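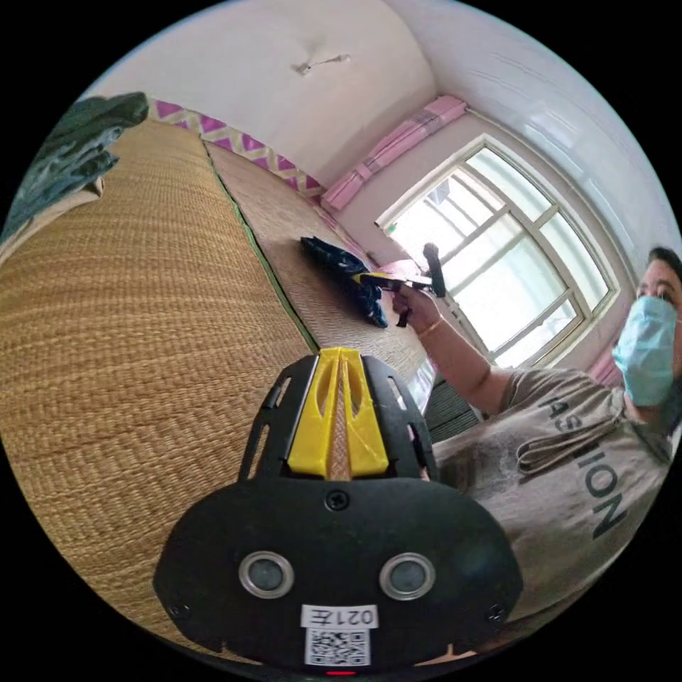 Segundo Ezekiel Mercado, o erro mais comum com as esteiras de palha no verão é tratá-las como roupa de cama, quando se comportam como madeira fina: absorvem umidade, incham e, se secam depressa demais, racham.

A comparação é útil. A fibra vegetal trançada troca vapor de água com o ar durante toda a noite. O conforto térmico depende dessa troca e da ventilação sob o corpo, que o colchão de espuma reduz. Num quarto fechado em julho, a superfície trançada satura e perde a vantagem.
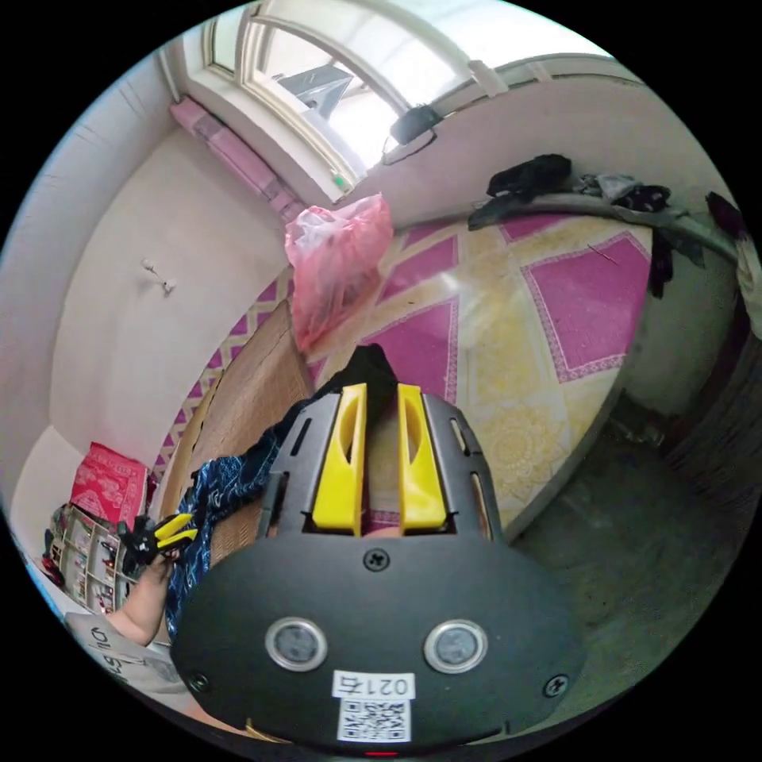 A densidade da trama é o segundo fator. No ensaio conduzido pela oficina Baptiste, uma peça de 324 tiras por metro secou em 18 horas à sombra, apoiada sobre ripas. Tramas mais fechadas resistem melhor à abrasão, mas retêm poeira nas junções e exigem escovação no sentido da fibra.

A limpeza se faz com pano bem torcido e água sem sabão. Detergentes deixam resíduo higroscópico, que favorece o mofo. Manchas de suor recentes saem com vinagre branco diluído, aplicado primeiro num canto.

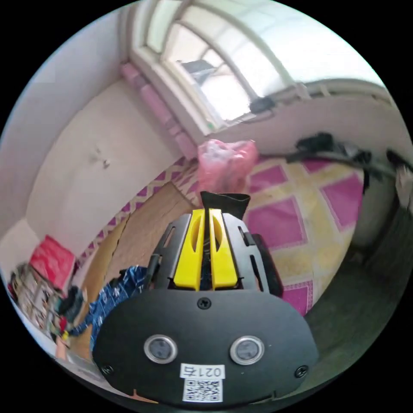
O armazenamento pede rolo, nunca dobra. O diâmetro interno deve ser largo o bastante para não forçar a fibra, e o rolo fica na horizontal, envolto em algodão. Capas plásticas seladas retêm a umidade residual.

As bordas costuradas cedem antes do centro. Um viés de tecido, trocado a cada dois verões, prolonga o uso da peça.
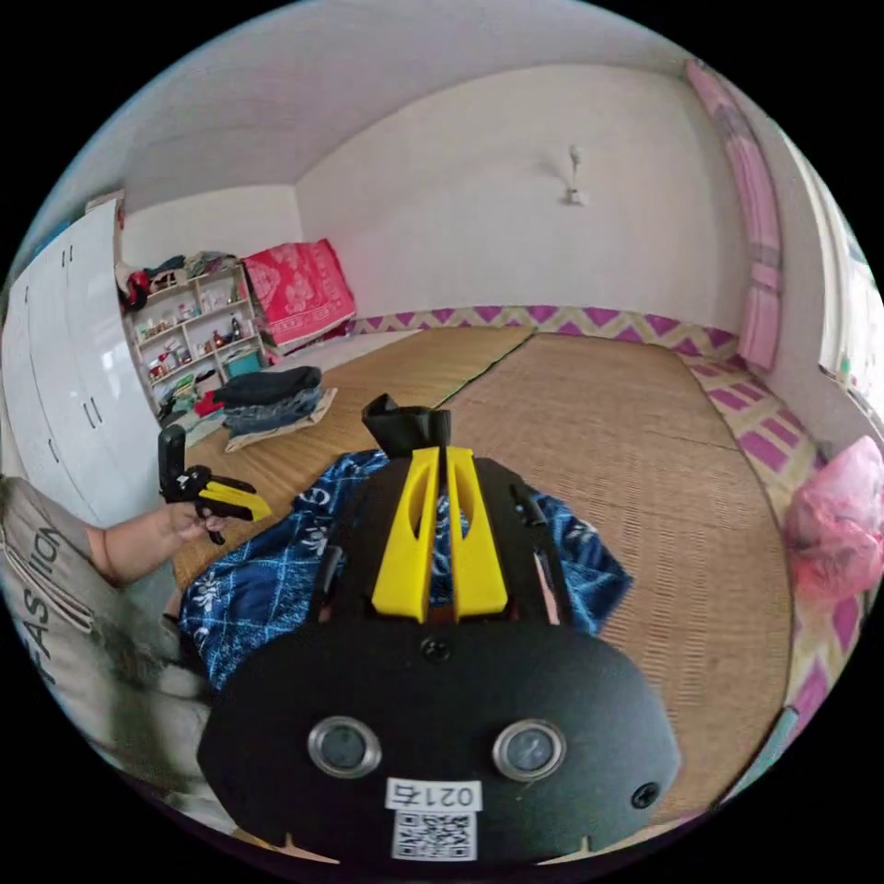

Quanto à compra, convém flexionar uma ponta e ouvir: o estalo seco indica fibra envelhecida. O cheiro azedo indica secagem incompleta.

Buscar no site Digite sua busca OK

Leia também
Sandside: o linho cru e a lavagem a frio
Plerora e o retorno das ripas de bambu
Ventilação cruzada em quartos pequenos

Contato | © Revista Wistard. Todos os direitos reservados | Voltar ao topo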